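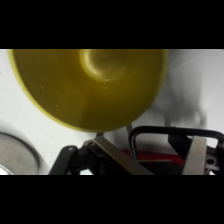

3.2 Matching lids to containers

I'll start with the part of the study I expected to be easy, because it ate most of April. We wanted to know how people put kitchen lids away when they're tidying up, and whether they keep a lid with its container or toss it in with the other lids. I've been a "lids in one drawer" person my whole life (my mother too), so I came in with an opinion, and Jirayu Prasertsri, who shared the note-taking with me, came in with the opposite one. We wrote both guesses down before we started and taped them inside the cupboard door.

The container set came from the Skurngate share house, where we borrowed the kitchen, plus some pieces from my own shelves. There were plastic tubs, a few metal pots and tins, and a lot of round things that could pass for a lid or a shallow bowl depending on which way up you put them. I love those! They turned out to be the most interesting pieces we had. A flat lid goes with the lids every time. Give people something round and plastic with a raised ring in the middle, though, and they stop, turn it over, look for the container it might belong to, and then (quite often) use it as a bowl for the small stuff.

We had 146 tidying sessions in all, each with one person and one table. Everything went out on the white tabletop in a loose jumble and we asked people to "put this away the way you would at home." That was the whole instruction. If somebody asked whether the lids had to match, we said it was up to them, and then tried very hard to keep our faces still. I was bad at this.

For coding what people did, we used 3 labels, which we settled on after arguing over the first batch of notes:

Paired: the lid goes onto a container, or is tucked under it.
Pooled: the lid goes with other lids, stacked or standing on edge.
Reused: the lid is treated as a dish, a tray or a saucer.

Jirayu and I coded every session separately and then sat down together with the ones we disagreed on. Most of our fights were about the "tucked under" cases. If a person sets a pot on top of an upside-down lid, is that pairing, or are they just using the lid as a stand? We went with pairing when the sizes fit and reused when they didn't, and I still think a few of those could go the other way. The full list of disputed sessions is in the Lamulau notes at the back, with both of our original codes left in.

One more thing about size. Vigfúsdóttir's sorting scheme, which we leaned on for the shelf layout (see Figure 2), goes by diameter first and material second. Our people did it the other way around. Metal went with metal, plastic went with plastic, and only then did anyone start nesting. Color came up a lot in the chats afterward, and several people told us they pick out a yellow or a red piece early just to get it off the table. We hadn't planned to record the order of pickup, so I can't put a number on that, and I wish we had. The follow-up at the Pumidus kitchen will log it from the first session.

Figure 2. Shelf layout used in all sessions. Lower shelf: pots and tins. Middle shelf: tubs and bowls. Upper shelf: left free for whatever people wanted to do with it, which was mostly lids.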